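Wanted: a few more voices for the Sondudard reading circle

Hi, I'm Wendy Hartley, and I'm looking for people who like reading out loud. We record old letters, diaries and recipe books from Ekthorpe families so the grandkids can listen to them, and we've got a big pile waiting! The latest box came from the Llewellyn family and has roughly 400 pages in it, most of them from one very talkative great-aunt.

You don't need any acting experience. I read like I'm ordering groceries and they still let me do it. What matters more is patience with terrible handwriting and being okay with doing a page over when a truck goes by. If you speak Polish as well as English, please, please write to me – Bożena Szulc is doing all of our Polish letters by herself right now and she would love some company.

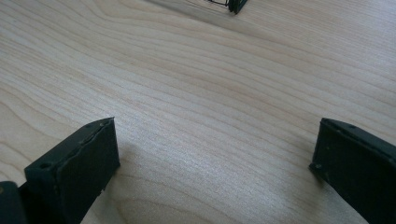

Sessions run for two hours in the evening, starting at 6:30, and we ask for 3 evenings a month from March through early summer. You'll share a table with one other reader and swap every few pages, so your throat gets a break. It's pale blond wood with long curving grain, and my eyes wander along those lines whenever my partner hits a slow chapter about turnips. Bring a pencil for marking up your copy and something to drink (with a lid, these are people's family papers).

I can't pay you, sorry. Bus fare gets covered, and you'll get a copy of everything you record. Teenagers are welcome from 16 up with a note from a parent.

To sign up, send me a short voice message reading anything you like, a minute or so is plenty. Last time I got a dishwasher manual and it was great. Tell me which evenings are hopeless for you, and whether stairs are a problem – we're on the second floor and the elevator is moody. I'll write back to everybody, just give me a week or so.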